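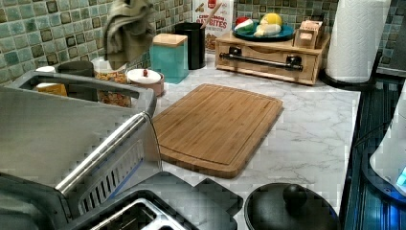

The task was called Clear Board, and the operator's job was to do it 123 times. The instruction sheet from Prikotov gave it one line: pick up the item, place the item on the board, return the item to the plate. The operator worked from a room in Mandside, with two control arms clamped to a desk and a foot pedal that paused the recording. The kitchen was on the screen. She had learned it the way one learns a commute. The bamboo board lay at a slight angle on the marble-patterned counter, and the groove around its edge mattered, as a small item set down on the groove would tip and the attempt would be marked for review. The toy lemon was the worst for this. It sat on a teal plate on top of the wooden box at the back, and the reach to it went over the whole length of the board.

Delay on the line was low that morning. She closed the left control a few millimeters, watched the far end follow, and opened it again. The log asked for a reason for each failed attempt, chosen from a menu: slip, collision, timeout, operator. She had used operator twice since the start of the shift. Both times she had stopped to look at something.

The something was the grip force trace. Nutsugah, the software that carried her motions to the arm, drew it as a green line under the video. When she held an item still, the line was flat. On attempt 88 it had risen before she squeezed. The rise was small and came early by 600 milliseconds, and the item was lifted without trouble. She marked the attempt as good and sent a note to the support queue.

The reply came after lunch. Support wrote that assist mode was scheduled for July and was not enabled on her station. A calibration file was attached. She loaded the file, ran the two-point check, and went on.

Attempt 97 showed the same rise. So did 98. On 99 she put her hand near the control and did not close it. The line went up anyway, held for a second, and came down. The arm did not move. She wrote the time on a pad.

Attempt 100 was the yellow item. She brought the arm over the board, lowered it, and stopped short on purpose, off to the right, where the placement would land on the groove. She had never placed it there without meaning to and she wanted to see what the trace would do. It dipped. The control in her hand pushed back to the left – a pressure no greater than a coin – and then let go.

She pressed the foot pedal and the recording paused. The video stayed live. 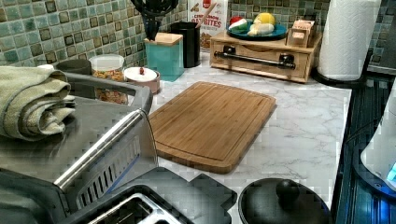 Attempt 101

She did not send a second note. Staresmont, the customer, paid by the accepted attempt, and a station under inspection was a station switched off. There was also the matter of what she would write. The menu had four reasons and none of them fit.

She released the pedal and moved the lemon left by the width of a finger. It went down flat on the bamboo, clear of the groove. She held it there for the required count, lifted it, and carried it back over the jars' side of the counter by the long route, slower than the sheet advised. The pressure came again at the turn, and this time she went with it. The path it wanted was shorter than hers and passed higher over the plate.

In the comment field, which was optional and which she had left blank all day, she typed: good turn. She saved the attempt, reset the arm, and waited with her hands in her lap. The green line rose a little. She took hold of the controls and started 102.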